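Otatside teaches its yard robot by remote driving

The company Otatside started in February to train its small wheeled robot, Shezi, for outdoor work at the Grakuva depot. The robot does not receive a map with fixed lines. A person drives it by remote control over the same ground many times, and the software learns from these drives.

Until now the team has recorded 91 drives, and the plan is to reach 500 before the robot may go alone. Of the recorded drives, 59 were accepted for training. The others had too many stops or corrections by the driver.

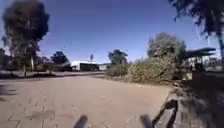
Dust and strong shade are the main difficulties, according to Sipho Radebe, who leads the driving team. "For a camera, a dark shadow can look like a hole or a wall," he said. "When we drive through it calmly, the robot learns that it is still ground." Drivers are asked to keep a steady speed and not to turn sharply near the trees.

The recordings are sorted with Irnell, a program which the company wrote for its indoor robots and has now changed for outdoor use. It marks each place where the driver has hesitated, and these parts are checked by a second person.

The first test without a driver will be on a route of 100 meters. Otatside has not yet given a date for it.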